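Clolis Bench Notes: Frequently Asked Questions
Can machines do household and shop-floor chores yet?
Maintained by Carmela Escobar. Last revised September 27, 2023.

Most questions we get concern small sorting jobs: books into dividers, parts into bins, mail into slots. The answers below cover two-finger grippers with parallel pads unless stated otherwise. 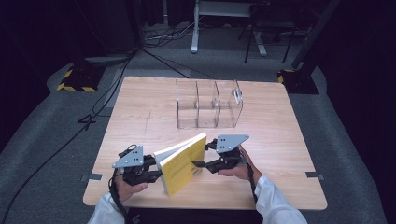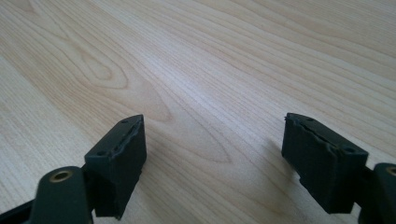
1. Can a robot put a book into a divided organizer?
Under fixed conditions, yes. The organizer must stay where it was during training, and the book must be stiff enough to hold its shape. Our current policy, Firkodance, completed 245 of 1000 trials in June with no human correction. A person with hand-held grippers completes nearly all of them.

2. Why are books harder than boxes?
A box has one shape. A book changes shape when it is picked up. If the pads close near the spine, the pages fan and the free edge becomes wider than the slot. If they close near the open edge, the cover slides over the pages. Two grippers help: one holds the spine side while the other closes the cover.

3. Does a clear container matter?
It does. Depth sensors read through acrylic and return the tabletop behind it. Color cameras see mostly the edges of the panels. In our tests, swapping a clear organizer for an opaque one of the same size removed more failures than any software change.

4. Why use hand-held grippers to record the task?
The recorded motion already fits the gripper's limits. A bare hand uses finger movements that two pads can't copy. The cost is speed: operators need 34 practice runs before their times level off.

5. How long do the finger pads last?
It depends on the load. We inspect rubber coverings every 100 cycles. Look along the inner top edge first. A frayed or lifted edge can catch on paper and shift the grip point. Replace pads in pairs, or the closing force will be uneven.

6. Is any of this ready for the home?
Not for general tidying. Single-purpose machines such as robot vacuums and dishwashers work because the job was narrowed to suit the machine. Shelving mixed books in a room with changing light and furniture has not been narrowed that way.

7. What about the shop floor?
The outlook is better. Parts are rigid, fixtures are bolted down, and a failed pick can go to a reject bin. The Hamann cell at our Utinwood site loads trays unattended for a full shift. It stops when the part type changes and waits for an operator.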